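The Long Pause

By four in the afternoon Mansa Arthur had drunk so much tea that her hands shook, and she didn't mind a bit. The numbers were good. They were so good that she had run them again with the heating off, in case the warm air was flattering her.

"Read it to me," said Halfdan Riis, from the floor, where he was lying because of his back.

"2,552 grasps attempted. Old method, 1,390 held. New method, same starting positions, same everything—2,000. Two thousand exactly, Halfdan! It looks made up."

"Then write down that it isn't."

She laughed and turned back to the table. The new method was hers, or hers and Perihan Gündoğdu's, and they had argued it out on the night train from Gadine with a pencil and the back of a menu. Everyone at Rostine trained their arms on the reaching: the swing, the approach, the close. Perihan had asked what the arm was looking at just before it started. Suppose you let it wait, fingers open, and made it guess where it would be in four seconds' time? Suppose you marked it on the guess, and let the grasp look after itself?

It had sounded daft over cold soup. Mansa had gone home and written it up anyway, and by June the arm was pausing before every reach like a child at the edge of a swimming pool.
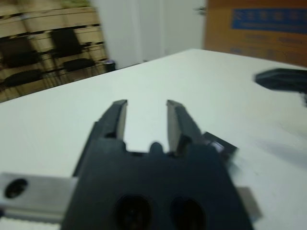
"Show me a pause," Halfdan said. He had got as far as his elbows.

She started the next trial. The arm moved out over the white table and stopped. On the screen its guess appeared as a small green smear, and the smear slid about, left, then back, then narrower. Mansa found she was holding her breath. She had watched hundreds of these and she loved every one, the way the smear gathered itself up until it was hardly wider than a fingertip.

Then the arm went.

"Oh, that's lovely," said Halfdan, quite softly for him.

"Isn't it? And look at the misses." She pulled up the other list, the one she had been saving. "With the old way they're all over the place. With ours, nearly every miss has a wide smear first. It knows it's about to get it wrong, and we never taught it that!"

He got up then, back or no back, and came to lean on her chair. They read down the misses together, groaning at the silly ones. Outside, somebody was trying to start the Hetano van.

"Ring Perihan," he said.

"She's asleep. It's the middle of the night in Huanca."

"Ring her."

Mansa rang. It went on for a long time before there was a click, and a thump, and a voice thick with sleep.

"Did it wait?" said Perihan.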